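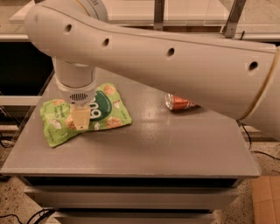 Fesdale_Pantry wrote that the snack table in the second-floor break room should be restocked with sealed bags only, and that open bowls should be withdrawn before the December schedule begins. The proposal is now open for comment in this thread. Members are asked to keep replies to storage, presentation and waste.

Search this forum Enter keywords Go

Wodton_Facilities
Our office supports the proposal in principle. Sealed bags may be counted at the end of the day and returned to the cabinet, whereas the contents of a bowl must be discarded. Under the former arrangement, the evening staff reported that the bowls were seldom empty at 5 p.m. and that the table required a full wipe-down each time.

We do request clarification on one point. Will bags be laid flat on the table or stood upright in a rack? The supply cabinet holds 2 wire racks that have not been assigned to any room.

estrella_desk4
I wish to record a disagreement. Puffed snacks are sold mostly in bags sized for sharing. When such a bag is placed on the table, the first person opens it, takes a handful and leaves it with the top folded over. By mid-afternoon the contents are stale. A covered bowl with a scoop is preferable in that respect, and it was never given a fair trial in our building.

Fesdale_Pantry
The comment from estrella_desk4 is noted. The proposal refers to single-serving bags, and the wording will be amended to say so. Sharing bags would remain available for meetings upon request and would be opened in the meeting room.

With regard to the question on racks, the preference of this office is that bags be laid flat in one layer. Bags standing in a rack tend to slump, and the print on the front can no longer be read. Several staff members check the ingredient panel before choosing, and they should be able to do so without emptying the rack.

pemix_orders
For the information of members, the monthly order for this floor is 300 bags. The full building receives 1,000. A change from sharing bags to single-serving bags would increase the number of cartons, and the lower shelf of the cabinet would have to be cleared of paper cups. Please advise where the cups are to go.

I would also ask that staff stop pressing on the bags to find out whether the contents are broken. Puffed items are crushed very easily. Some 17 bags were set aside last month for this reason, and most of them had been perfectly acceptable on delivery.

estrella_desk4
With respect, the crushed bags are an argument for the bowl. Contents that can be seen do not need to be pressed. I would accept single-serving bags if a clear container with a lid were kept beside them for broken pieces.

Wodton_Facilities
A container for broken pieces would again have to be emptied and washed each evening. We are unable to agree to that without an adjustment to the cleaning hours.

The paper cups may be moved to the cupboard under the sink, provided that they remain in their sleeves.

Fesdale_Pantry
The amended wording will read as follows: "Single-serving bags, unopened, in one layer on the snack table. Opened bags are to be taken away by the person who opened them." The matter of a lidded container is deferred and may be raised in a separate thread.

pemix_orders
Agreed as to the wording. Kindly confirm the flavors before the next order is placed. The cheese variety was returned almost untouched.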